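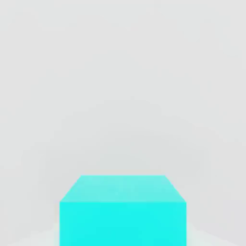

*A cyan block on a pale gray background (computer rendering).*

# Pritix Dash Cam: Frequently Asked Questions

**Will it lower my premium?**
Ask your insurer, then ask again in writing. Ours said "possibly," twice, in two different tones of voice.

**How much footage does the card hold?**
Nearly 14 hours at the standard setting. After that it records over the oldest clips, starting with the ones you meant to save.

**How do I keep a clip?**
Press the lock button. Locked clips stay put for 90 days or until you delete them.

**Can I use it with the Yorath mount?**
Yes, with the adapter ring. The older Esmont suction mount fits too, though it lets go on hot afternoons and lands in your coffee.

**Does it record sound?**
Yes, including your singing. Sound is under Menu > Audio. Some states have rules about taping passengers, so check yours.

**It beeps every time I park. Is it broken?**
No, that's parking mode. Error 51 is a badly seated card.

**What does it cost?**
$159 from Skirnlow, cable included. Returns need the box, which you have probably thrown out.

Last updated May 1, 2018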